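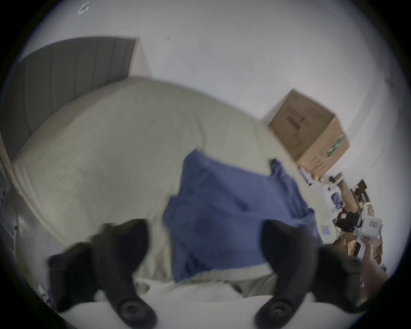

Community Exercise Leadership, Unit 4
Handout: Planning a circuit session for mixed groups
Tutor: Glykeria Theodorakopoulos

Read this before Tuesday. We will use it in the hall, so bring a copy and a pen.

What we mean by a mixed group

A mixed group is one where people of different ages and fitness levels train at the same time, in the same space, under one leader. Parents with older children are the usual case. You may also get grandparents, or adults coming back to exercise after a long gap. The leader can't run a separate class for each of them, so the session has to be built so that everyone does the same thing at their own level.

Circuits suit this well. People work for a set time and not for a set number of repetitions, so a slower person finishes with everyone else.

Basic layout

For this unit we use 8 stations. Each station lasts 30 seconds, followed by a changeover. Beginners often make the changeover too short. Children run to the next station and adults walk, and both need to hear what they are doing next before the clock starts.

Put stations that use the same muscles apart from each other. A workable order is:

1. Marching or jogging on the spot
2. Wall press-ups
3. Squats to a bench
4. Step-ups
5. Standing row with a band
6. Side steps between two cones
7. Heel raises
8. Plank on knees or forearms

Go round once at an easy pace as a rehearsal, then do 2 full rounds. If the group is new, stop there. A third round can wait until you know them.

Easier and harder versions

Every station needs an easier version and a harder one, and you should show both before anyone moves. Start with the easier version. If you show the hard one first, people take it as the proper exercise and try it whether or not they are ready.

For squats, the easier version is sitting down fully on the bench and standing up again. The harder one is a pause just above the bench. For step-ups, use a lower step, or add a knee lift. Write the versions on the station card in large print.

Warm-up and cool-down

Allow about 11 minutes for the warm-up, including your welcome and the health questions. Start with walking and arm swings, then bigger movements that look like the stations to come. Games work with children, but pick ones without knocking out, or the least fit will spend the warm-up standing still.

Cool down by walking, then stretch calves, thighs, chest and shoulders. Hold each stretch without bouncing.

Watching the group

Stand where you can see every station. In our hall that means near the doors, not in the middle. Use the talk test: a person working at a moderate level can speak in short sentences. Someone who can't get a few words out should slow down. Stop anyone who reports chest pain or dizziness and follow the first aid procedure from Unit 2.

Task for next week

Draw a plan of your own circuit on one side of paper, with the easier and harder version of each station. Melina Stamatopoulos will take the practical half of the class and will ask two of you to lead from your plans. Wear shoes you can move in.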